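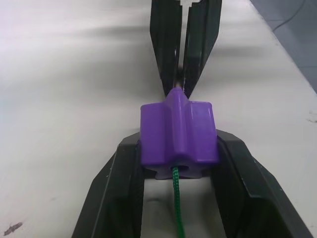
# Chapter 7. Two Arms, One Cord

The earlier chapters treated a single arm as a positioning device: a base, a chain of joints, and a tool that must reach a given point. A second arm adds little to that mathematics as long as the arms work on separate objects. Once both hold the same object, or two objects joined by a cord, the motion of each arm limits the motion of the other. This chapter deals with that case at the scale of a shared workshop, where the table is light, the fixtures are improvised, and calibration is done by hand.

The running example is the Illurcombe bench, a two-arm build assembled by Lieven Nijs and the other members of the workshop. Its control program is called Moriarty. The logging format, Graltier, was introduced in Chapter 3 and is used here without change.

## 7.1 Rigid and flexible coupling

Suppose two grippers close on opposite ends of a rigid block. The distance between the two grasp points is then fixed. If the left arm moves 3 mm away and the right arm does not follow, the error must go somewhere: into slip at the fingers, into bending of the links, or into the joint torques. Position control alone is a poor choice for this task, and Section 7.4 replaces it with a scheme in which one arm leads and the other yields.

A cord behaves differently. It resists pulling but not pushing. For a cord of free length *L* and grasp points separated by a distance *d*, there are two regimes:

- **Slack**, *d* < *L*. The arms are independent. The cord sags, and its shape depends on its weight and stiffness.
- **Taut**, *d* = *L*. The arms are coupled along the line between the grasp points, and in that direction only.

The controller must know which regime it is in. A transition from slack to taut at speed produces a short spike in tension, and on a light build this spike is enough to pull a small part out of the jaws. 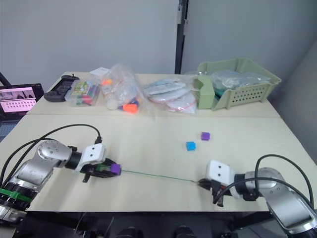
The usual remedy is to divide the approach into two stages. In the first, the arms separate at normal speed until *d* reaches a chosen fraction of *L*. In the second, they creep until the estimated tension crosses a threshold, and then hold. Moriarty estimates tension from motor current, sampled 1,000 times per second and smoothed before use. The estimate is coarse. Gearbox friction hides small loads, so the threshold has to be set above the friction level of the worst joint in either arm.

## 7.2 Measuring the free length

The value of *L* is seldom known in advance. It changes with the grasp — a cord taken a little farther from its end is a shorter cord — and a braided cord also stretches slightly under load. The Illurcombe procedure measures it at the start of each run:

1. Grasp one end with each arm and move to a known slack pose.
2. Separate along the line between the grasp points at creep speed.
3. Record *d* when the tension estimate crosses the threshold.
4. Back off 2 mm and store the result as the working length.

Step 4 leaves a small margin of slack. Without it, calibration error between the two bases shows up as false tension whenever the pair turns or changes height. The Graltier log for one long session in October holds 1,947 entries for *d*, and Exercise 7.3 uses them to separate stretch in the cord from drift in the bases.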